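Sourdough starter smells like nail polish remover, toss it?

stimis_kitchen
Posted 4/1/21
So my starter (her name is Tedaretti, my kid picked it) lived in the back of the fridge for 3 weeks while we had family staying. Opened her up this morning and wow. Straight acetone. There's gray liquid on top too. No fuzz, no pink. I've got a bake planned for my neighbor Gwendolyn Szabo and I'd hate to start over. Is this fixable or am I going to poison a nice lady?

Falcão_bakes
She's hungry, that's all! Pour off the gray stuff, keep a spoonful from the bottom, feed it flour and water, equal weights. Do that twice a day and she'll smell like yogurt again before you know it. I've brought mine back from way worse (left it in a camper one July, don't ask).

amos_nt
Don't pour the liquid off, stir it in. It's just hooch and you lose flavor when you dump it. Also I'd go 1 part starter to 5 parts flour, equal weights is way too stingy for one that's starving.

Falcão_bakes
Stir it in if you like your bread sour enough to peel paint, lol. Agree on the bigger feed though, I was being lazy.

fallow602
Do you guys weigh everything? I go by looks, thick pancake batter, and my loaves come out fine. I have a scale and it lives in a drawer. 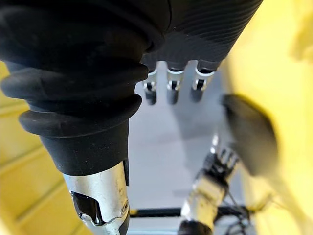
amos_nt
fallow602, looks work when you've baked 1,000 loaves. Someone with a sick starter should weigh. Get a cheap scale, zero it with the jar on, done.

fallow602
I've been at this two winters, so no, not 1,000. My grandmother never owned a scale and her rye was better than anything out of my oven or yours, Amos Nguyen-Tran. Yes I'm using your full name.

amos_nt
Ha, fair. Still weighing mine.

stimis_kitchen
OK update! I split her in two jars, one poured off and one stirred in, and fed both with a bit of whole wheat mixed into the white. The stirred one doubled first. Smell is almost gone in both. Is whole wheat every time overkill?

Falcão_bakes
Not overkill, I do 20 percent whole wheat all the time. Bake a test loaf before you do Gwendolyn's, and put some of the extra in pancakes.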